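The Trurley Lotion

The rash came up in September, on the backs of my hands first and then along the wrists. I was working at the Gunthorpe bakery then, on the early shift, and I put it down to the flour. My sister said it was the washing-up. We were both guessing.

I bought a cream from the chemist on the corner and used it for a week. It was thick and white and smelled of nothing, and it left marks on the door handles. The rash went pink, then red, and by the second week it had split across two of the knuckles. I wore gloves at work after that. The gloves made my hands sweat, and the sweat got into the splits.

The manager took me off the dough and put me on the till. She was decent about it. She said customers didn't like to see hands like that near bread, but they didn't seem to mind them near money. I folded paper bags and gave change and kept my sleeves pulled down.

My doctor looked at my hands for less than a minute. He said it was dermatitis, wrote something on a pad and told me to come back if it got worse. It did get worse, so I went back. He wrote something else. The second ointment came in a small tube that cost more than my shoes, and it worked for as long as I used it. When I stopped, the rash came back in the same places.

My sister kept cuttings. She had a drawer for recipes and another for illnesses, and in the second one she found a piece out of a magazine about the spring at Vuvby. It said people with bad skin had been going there for years. There was a bath house, and a lotion made with the water, and you could get both for a week along with a room and your breakfast. I said it was rubbish. She said it was 441 pounds, and that she would pay half.

I thought about it through the winter. I tried oats in a sock under the hot tap, and I tried giving up milk, which made no difference except to my tea. I tried sleeping in cotton gloves. I woke up every night with one of them off and blood on the pillowcase. In January I rang the bath house and booked.

It took two trains and a bus to get there. Vuvby was one long street with a chapel at the top and the bath house at the bottom, and a river that ran behind the gardens. My room was over the ironmonger's. There was a sink, a bed, and a card on the back of the door with the times of the baths on it. The card was dated Feb 14, 2000, and underneath someone had written in pencil that the late bath was stopped until the boiler was mended.

The first bath was at seven in the morning. A woman in a green overall gave me a towel and a basin and sat me on a bench with five others, all with some part of them rolled up or unbuttoned. The man next to me had it on his shins. Opposite was a girl of perhaps sixteen with it round her eyes and down both sides of her neck. She had brought a book and she turned the pages with her little finger.

The water was grey and it stank of matches. I put my hands in and it hurt so much that I took them out again. The woman in the overall came over and put them back, quite gently, and stood there with her hand flat on my arm until I stopped pulling.

"Twenty minutes," she said.

I watched the clock. After twenty minutes she dried my hands by patting them, then took a jar off the shelf and put the lotion on. It was thin and yellowish and it went in quickly. She called it the Trurley lotion. I asked if that was the person who invented it and she said it was the name of the farm the spring came up on.

The others talked over breakfast. They talked about creams mostly, which ones stung and which ones ruined the sheets. The man with the shins had tried tar, light treatment and a diet of rice and pears. He told me not to expect anything before the third day. I ate two eggs and held the fork in my fist, the way I had got used to doing.

On the second day my hands were worse. They were swollen as well as red and I couldn't do up my coat. I walked down the street with it open and stood on the bridge in the cold, which helped. I decided that I would go home in the morning. I went back and packed, badly, and sat on the bed next to the bag. Then I found that I couldn't work the zip, so I left it until the morning, and in the morning I went down to the bath.

It still stung, but I could keep my hands in without help.

By the fourth day the splits had closed. I didn't say anything to the others. I kept looking at my knuckles under the table and bending them a little at a time. The swelling had gone down and the skin had a dull look, like paper that has been wet and dried. In the afternoon I bought a postcard and wrote it myself, with an ordinary pen, and it didn't hurt until I got to the address.

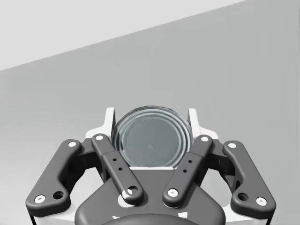 She had known it would work, my sister said when I rang her that evening, and was I using the lotion at night as well, because the cutting said night and morning. I told her I was using it when I was told to. She asked what was in it. I said I didn't know. She asked me to find out, and to bring her some back for her elbows.

So I asked the woman in the green overall. She said water, glycerine and something from the bark of a tree, and that she only put it on people, she didn't mix it. A firm called Caputo did that now, in a unit out by the main road. They collected the water in a tanker. Before that it had been made in the kitchen of the bath house, and she thought it had been thicker then, but she might have been remembering it wrong.

I walked out to the main road to see. It took most of an hour. There was a low building with a fence round it and a sign, and a window with the blind down. I rang the bell. A young man came out in a white coat and said they didn't sell to the public from there. I said I only wanted to know what was in it. He went away and came back with a leaflet. It said water, glycerine and willow bark, and then nine more things in small letters. The fifth of them was the name printed on the expensive tube my doctor had given me.

I read it twice by the fence. Then I folded it up and walked back.

At supper I nearly told them. The girl was at the end of the table. The redness round her eyes had gone down enough that you could see what she looked like, and she was arguing with the man about football. He had one trouser leg rolled up to show the landlady. I had the leaflet in my cardigan pocket. I passed the potatoes.

I did ask the woman in the overall the next morning, when the others had gone through. I showed her the leaflet with my thumb under the line. She held it away from her to read it.

"That'll be the Caputo lot," she said. "They put that in."

"Did you know?"

"I know it works better than it did." She gave me the leaflet back. "Does it bother you?"

I said it would come back when I stopped. She said that most people did come back, yes. I had meant the rash, but I didn't put her right.

I had two more baths and used the lotion night and morning. On the last day I bought three jars, one for my sister and two for me, and wrapped them in my nightdress so they wouldn't break. The man with the shins shook my hand on the step. It was the first time anyone had done that in months, and he did it carefully, with just the ends of his fingers.

My sister met me off the train. She took hold of both my hands under the station lights, turned them over and turned them back, and said well, look at that. She said she was going to write to the magazine. I gave her the jar in the car park and she unscrewed it there and then and rubbed some into her elbow with her sleeve pushed up.

"It smells of the spring," she said.

I told her the spring smelled of matches. She said I had no imagination.

I went back on the dough the week after. The manager had a look first, front and back, and gave me an apron. I still have the leaflet. It's in my sister's drawer, the second one, behind the cutting, where I put it one Sunday dinner while she was draining the sprouts. The rash came back at Easter, on the left hand only, and I rang the doctor for another tube.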